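Notebook, Wisar manipulation group, Pultetness
August, entry 9
Subject: wrist-view policy in simulation, visual noise condition

The purpose of the present series is to determine how much of the drop in grasp success on the bench arises from the camera signal alone. The policy was trained on 1,813 simulated episodes rendered without noise. For the current runs, grain was added to every rendered view at evaluation time, and the controller, the gripper model and the starting poses were left as they were.

The low-detail version of the workspace was used throughout. Surfaces carry flat color only, so that any change in behavior can be assigned to the grain and to the softened edges.

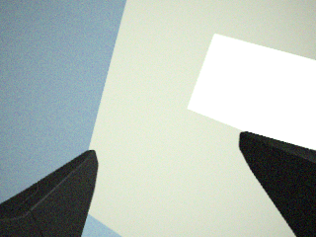
Source: Wisar simulation render, wrist view, noise enabled.

The fingers are open with nothing between them, and the white shape on the pale surface is partly hidden by the right finger. Views of this type are the difficult ones - the policy must set its approach angle from an incomplete outline.

Each condition was run for 50 trials. With the grain disabled, 2 trials failed. With the grain enabled, 9 failed, most of them through a late rotation of the wrist. The Brorkgate checkpoint has not been tested under the same settings and should not be compared with these figures.

Next: retrain with grain applied to half of the episodes, same seed. The Liao filter is to be kept off until that run is complete. Check whether the noise seed is reset between trials - the log does not record it.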